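Teaching by Hand: A Season of Cloth at the Stuvent Laboratory

The work begins with a towel, a pair of hands and a great deal of patience. At the Stuvent laboratory in Bundport, operators spend their days guiding robot arms through household tasks, and every completed attempt is saved as an example from which a learning system will later be trained. The current program, known internally as Saragih, concerns fabric in all its forms: picking it up, spreading it, folding it and putting it down again.

Cloth has long been regarded as one of the harder subjects in the field. A cup keeps its shape when it is lifted. A dishcloth takes a new one each time, and two attempts that start from the same position may look quite different a moment later. The laboratory's answer is volume and variety. Operators are asked to vary the starting position of the fabric before each attempt, to work at a natural pace, and to let small errors stand when they can be corrected within the same recording.

"A perfect example teaches the system very little about trouble," said Ratree Saengthong, who directs the collection effort. "We want to see the corner missed and then found again."
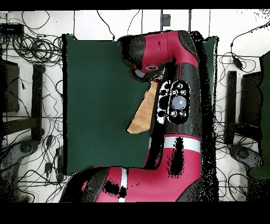 The team completed 773 accepted recordings in February, its first full month on the fabric tasks. Each is limited to 60 seconds. An attempt that runs over is discarded, as is any in which the operator pauses to think for too long, and the count of discarded attempts is kept with the same care as the count of accepted ones.

Acceptance is decided by review. Amnuay Suksawat and Rungnapa Kaewkla watch the recordings separately and mark the moment of first contact, the moment of release and any point at which the grip was lost. Where the two reviewers disagree, the recording is set aside and viewed again by both the following morning. Mr. Suksawat came to the laboratory from a commercial laundry, and his notes on how a hem should be approached have been added to the operators' written guide – it now runs to 2 editions.

The guide is plain in its language. Operators must check the position of the arm at the start of each session, record the type of fabric in use and write a short sentence describing the goal of the attempt. These sentences are stored alongside the movement data, so that the system may learn to connect a spoken request with an action. Wording is left to the individual, and the laboratory encourages differences. One operator writes "lay the cloth flat," another "spread it out nicely."

Shifts are kept short. Wiroj Yensuk, who schedules them, observed that the quality of examples falls well before an operator reports feeling tired, most often in the form of hurried releases. Breaks are therefore fixed in advance and are not left to personal judgment.

A partner site in Rudavberg is to begin recording the same tasks later this year under the same guide. Its fabrics will be purchased locally, and its operators will be trained by members of the Bundport team. Training of the first complete model will start once recordings from both sites have passed review.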